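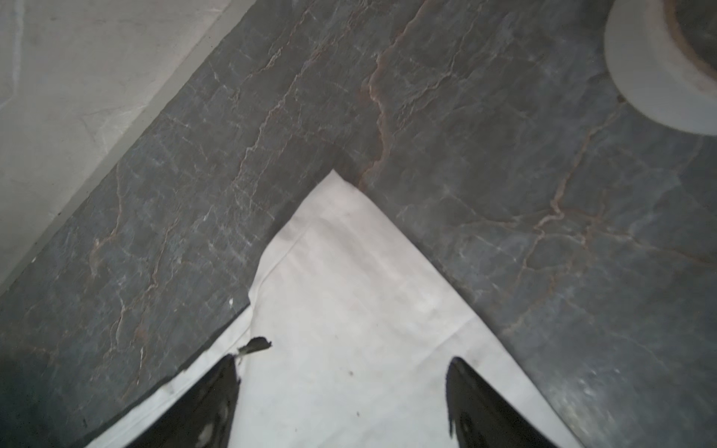
Folding at Home: An Interview with the Edham Household Skills Service

The Edham Household Skills Service began its short courses in laundry care in September, after residents asked for help with the work that follows washing and drying. The service's course leader met us at the Grakia Centre to discuss folding, sorting and the care of everyday cotton garments.

"People arrive believing that they are untidy," the course leader said. "Most of them were simply never shown how to fold a shirt. We begin with the surface, which should be flat, clean and wide enough for both sleeves -- and we do not move on until everyone has one."

The course takes place over three sessions and has so far been attended by 102 residents. Each group is limited to 10 places. The first session is given to vests and tank tops, which the course leader regards as harder than they look.

"A vest has very little fabric at the shoulder, and the straps twist. I ask people to lay the two straps together before they do anything else. If the binding is straight, the body of the garment will usually follow."
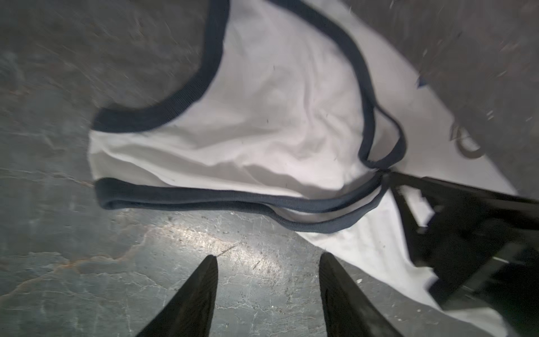

A crumpled white tank top with navy trim.

Participants are taught a method known locally as the Toledo fold, in which the sides are brought to the middle and the hem is then raised to the collar. The course leader was careful not to present it as the only correct way. "Some households prefer to roll. We have no objection to rolling, provided that the drawer will close." 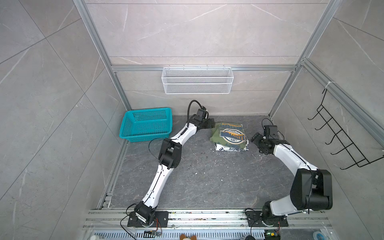
Stacking is covered in the second session, and it has prompted more discussion than any other subject on the course. The service advises that T-shirts be folded with the printed side outwards, so that each can be recognised in the pile. An olive-green shirt with a round emblem and the year "1973" can be picked out at once, while the white garment beneath it shows only an edge and some blue lettering. "I would turn that lower one so that the fold faces forward," the course leader said. "It is a small correction, but it saves lifting the whole stack."

The final session deals with storage, including baskets, shelves and the Kelano drawer dividers that the service lends to participants for 2 weeks. Places on the next course may be reserved at the Grakia Centre reception desk.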